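Subject: Re: [packing-automation] Budget line for the bagging arm

On the purchase request that went round in February, the writer said:

> Drotow can supply the arm, the gripper and a wrist camera, and Trundport
> would handle install. The handling trials with drawstring bags look
> promising. I'd like us to commit this year so we can plan the Sheehan
> line around it. Payback depends on moving 680 bags a shift.

I've read the quote twice and I'm still not there. "Promising" is carrying a lot of weight in that paragraph. Moving a bag is one job. Opening it, filling it and pulling the cord shut are three more, and the quote prices them as if they came free with the first.

Cloth is also the worst thing we could have picked to start with. It folds over itself, it hides the fingertips from the camera, and no two pickups are alike. Look at what the wrist view has to work with while the bag is held up:

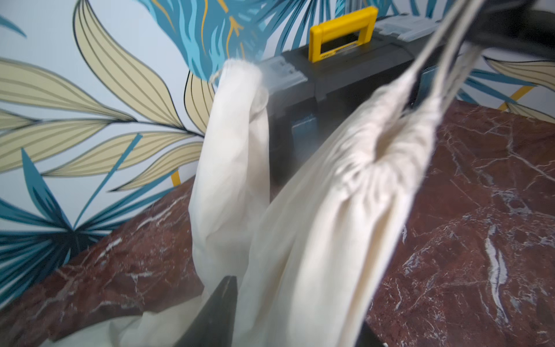 1. Throughput

Where does 680 come from? I found it in the Trundport cover letter and nowhere else. I want a log of every attempt, drops included, before that number goes into a payback table. A run of 80 would do for a start, with the bags crumpled the way we get them.

2. Spares

The quote lists part 1739, a replacement finger set, with no price and no lead time. If the pads wear on cotton we'll be buying those often. Kota at least printed a spares list with theirs.

3. The building

Sheehan's floor was poured in 1982 and the power drops are where they were then. Moving one is not in anybody's budget — I checked both versions.

My suggestion is to rent for a quarter and leave the capital line blank until we have the log. If Drotow won't rent, I'd like to see that in writing as well. Please reply to the list and not just to me, and trim your quotes.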